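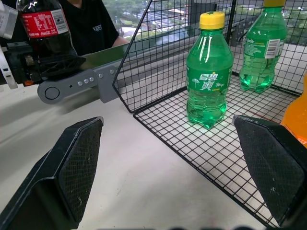 Teaching a two-arm robot to stock a wire basket by remote control

Last updated: September

Bottles are a great first task for a two-arm setup. They're cheap, they're easy to reset, and they punish sloppy driving right away! I've been recording demonstrations with the Nikik leader arms for a while now, and this is the routine Junaid Virk and I settled on.

Before you start

Put the mesh basket on the right side of the table with its open front facing the grippers. Mark its corners with tape. Choose full, capped bottles in a few colors – we use cola, lemon-lime and orange – and check that the fingers open wide enough for the fattest one. Wipe the grip pads too. A dusty pad lets a bottle twist.

Recording a demonstration

1. Home both arms and start the Greto recorder. Look at the wrist views, not only your own view across the table.

2. Bring one arm to the bottle from the side and close on it slowly. Stop squeezing once the plastic gives a little.

3. Lift straight up, then travel. If the bottle leans in the grip, set it down and pick it up again. Keep the recovery in the recording, the robot needs to see those!

4. Park the other arm with its fingers open, well clear of the basket wall. Wire mesh loves to catch a fingertip.

5. Come in through the open front, fill the back row first, and lower the bottle until the base sits flat on the grid. Open the fingers, pause, and back out the way you came.

How many do you need?

Our first batch was 30 demonstrations and the arm could find the bottles but kept bumping the basket. At 93 it was placing them pretty nicely. Dulce Espinoza kept going to 376, moving the starting spots a little each time, and that set is still my favorite to train on.

Try to drive at one steady speed all the way through. If you get tired, take a break – tired hands make jerky recordings, and the robot will happily copy every jerk.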